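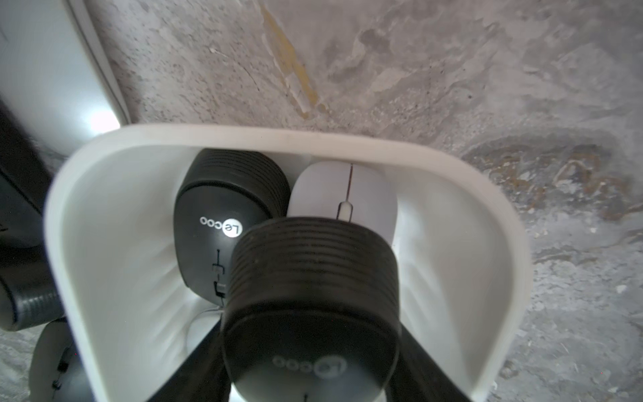 Mice in the white bin, including a couple from Lecoo.

About Garance

Garance is a small computer reuse workshop, and we love old desk kit! Keyboards, screens, leads, speakers and above all mice come to us from offices, schools and spare rooms, and we do our best to send them back out to people who will use them every day.

We opened with 2 workbenches in the back of the Tosau building and a lot of borrowed screwdrivers. These days we have 16 benches, a proper parts store and a kettle that hardly ever gets a rest (the tea is free, do come and have some).

How we sort

Everything small goes into bins first. Mice get their own, black and white ones all in together, and we go through them by hand at the bench. Each one is plugged in, and we try both buttons, roll the wheel up and down and check the pointer moves smoothly across the screen. Then it gets a good clean. Grooves and ridges take the longest, and a soft dry toothbrush is still the best tool we have found for them. Cables are looped loosely and tied, never wound tight round the body.

Anything past saving is taken apart for spares. You would be amazed how often a good wheel from one mouse gets another going again!

Where it all goes

Most of our mice leave in Varma packs, our name for a ready-to-go set with a keyboard, a mouse and the leads you need. Schools and clubs can ask for as many as they like, and we will put together what we have. The rest go on the shelves in our Grasarden shop, where you are welcome to try things out before you choose.

Come and join in

Our open bench runs every June, and it is the best fun of the whole year. Bring something that has stopped working and we will sit down and look at it with you. Children are very welcome with an adult, and there are 4 low benches set up just for them.

Got a drawer full of old mice? Please bring them in, tangled leads and all.

Page updated Jan 5, 2018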